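Besbridge Skills Room — Suturing Practice Group
Minutes of the November meeting

Chair: Mojtaba Tabrizi
Minutes: Lesia Pavliuk
Start: 4:30 p.m.

1. Minutes of the last meeting

The minutes were accepted with one correction. Under item 3 it was written that the Raju pads are stored flat in the drawer. They are stored flat on the shelf, and the drawer is for thread only. Lesia has corrected the file copy.

2. Practice pads

We discussed the pads for a long time. The group now has 37 pads which are still good for use. Mojtaba reminded everybody that a pad is not finished after one incision. There is normally space for a second line next to the first one, and when the budget is small we must use this space. The two new members asked how near the second line can be. It was agreed to leave the width of two fingers between the lines, and more if the first line has long tails of thread, so the tails do not come into the new work.

It was also asked if the old sutures must be cut out before the pad goes back on the shelf. Opinions were different. Some members like to see the earlier knots and compare with them. Others find them disturbing. Decision: the knots stay in until the pad is reviewed, and after the review the person who tied them takes them out.

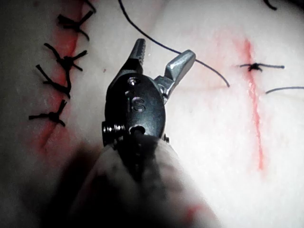
Item 2: practice pad with tied black sutures along the incision on the left; jaws open, no needle or thread held.

The spacing of the sutures was the next point. Mojtaba wants that we decide the spacing before the first stitch and do not correct it in the middle of the line. He proposed to make small pen dots on both sides of the incision. Two members were against the dots, as they will not have dots later in real work. It was agreed that dots are allowed for the first 20 stitches of each new member and after this without dots.

Thread tails: the tails are still cut to very different lengths. Please cut them when the knot is complete and do not leave all of them for the end of the session. Lesia will put a card with the wished length beside the pads.

3. Supplier

The price list from Teladine came. A box of pads would cost 919 with delivery, and the same quantity from Asine would cost 700, but the Asine pads are thinner, and we have only one sample to judge from. Mojtaba tried the sample and said the thread pulled through the edge two times when he tightened the knot. He could not say if this was the pad or his hand. Decision: ask Asine for two more samples and do not order before the next meeting. The Raju pads remain in use until then.

4. Loops and handling of the thread

This item was moved from the last meeting. Several members have the problem that the thread makes a loop over the wound and then twists on itself when they pull it through. We spoke about what helps:

— pull the thread slowly and look at the whole length, also the part which is far from the needle
— if there is a twist, open it before the next bite and not after
— hold the needle away from the pad while the other instrument works near the edge of the incision
— do not lift the wound edge more than necessary

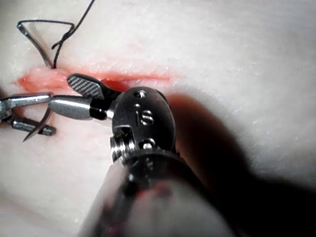

There was a question about which jaw should touch the edge. Mojtaba's answer was that the edge should be supported lightly with the flat of the jaw and never pinched hard, even when the pad material allows it. One member said the pad forgives too much, and so people learn to pinch. This was noted. For the next session every member will do one short line with very light contact only, and we will compare the edges afterwards.

Lesia asked also that thread is not pulled across the old knots on the same pad, since it catches there. Agreed without discussion.

5. Room

The shelf label for used pads fell down again. Lesia will print a new one and use stronger tape. Needles must be counted back into the box before anyone leaves — last time the count was done after two people had gone, and it took a long time to reach them by phone.

6. Actions

Lesia: card for tail length, new shelf label, send these minutes to all members.
Mojtaba: write to Asine for two samples; reply to Teladine that we will decide later.
All members: take out own knots from reviewed pads.

7. Other business

None. The next meeting is in the same room, same hour. The meeting closed at 5:40 p.m.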